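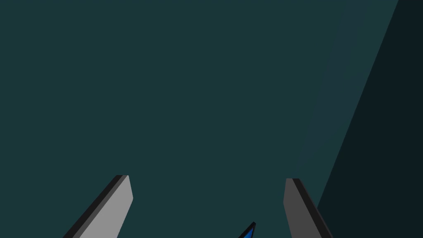

Nektarios Mitsotakis-Vlachou writes that the second half of the manuscript reads more securely than the first, and that the chapters set in Kurnell should be left as they stand. His comments on the full draft were received in the reporting period and have been passed to the author.

Progress Report to the Lukumay Fund
Project: The Iltusard Letters, a novel in four parts
Submitted by: Amside Press
Date: 2025-04-15

1. Manuscript
Parts one through three are complete and have been edited. Part four exists in full draft and is under revision. The typescript stands at 384 pages. The author has withdrawn the planned prologue and moved its material to the opening of part two, a change approved by the editor.

2. Archival research
The author has finished reading the family correspondence on which the novel draws. The collection holds 1,073 letters, of which 600 have been transcribed. Transcription of the remainder is not required for the novel and will be handled under a separate application. Permission to quote from the letters in the afterword has been granted in writing.

3. Production
A first printing of 1,000 copies is planned. Copyediting will begin once part four is delivered. The cover design has not been commissioned.

4. Schedule and budget
Publication remains set for September. Spending on research travel is complete and within the approved amount. The Press asks that the unspent portion of the travel line be moved to proofreading. A revised budget sheet is attached for the Fund's approval.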